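Call for participants: share your moving house story with the Kusmont Oral History Project

We'd love to hear from people who have packed up a home, big or small

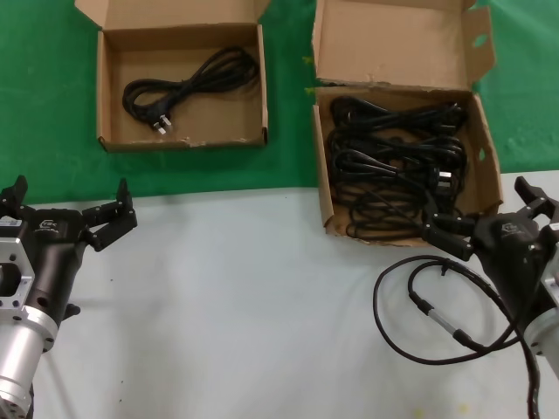
Ginette Turcotte
Project Coordinator, Kusmont Oral History Project

Posted April 2026

If you have ever moved house, and most of us have done it more often than we care to remember, then you already have something we would very much like to listen to. Over the coming months we are collecting spoken memories of moving in and out of Kusmont and the neighbouring town of Marulanda, from the grand family shift with a hired truck to the single suitcase on the back seat of a friend's car.

I moved here myself with two small children and a piano that would not go through the front door, and I still get asked about that piano at the bakery. It was one of those conversations, which went on so long that my bread went cold, that got me thinking about how much of a town's history is tied up in its comings and goings. People remember what they kept and what they gave away, who turned up to help, and the drawer of cords and keys that came along because it might belong to something.

Who can take part

Anyone aged 18 or over who has moved to, from or within Kusmont or Marulanda, in any decade. You don't need to have lived here long, and you certainly don't need to be a good storyteller - a rambling answer is very welcome, and often the best bits are in the rambling. We would be especially glad to hear from renters, people who came for work at the old Skorero cannery, and anybody who moved as a child and saw it all from knee height.

What's involved

One relaxed conversation of an hour or so, at the Bostodico Centre or in your own home, whichever you prefer. Tea and something baked will be provided at the Centre. With your permission we will record the sound only, and you will get a copy to keep. You may bring a relative or friend, and if you have letters, lists or photographs from the time, please bring those too.

We have room for some 152 recordings, and five places are set aside for conversations in French. Everyone who takes part will receive a $40 gift card to thank them for their time.

How to put your name down

Leave your name and phone number at the front desk of the Bostodico Centre, along with a line or two about your move. I ring everybody back myself, usually in the evening, so please don't be alarmed by a call at suppertime.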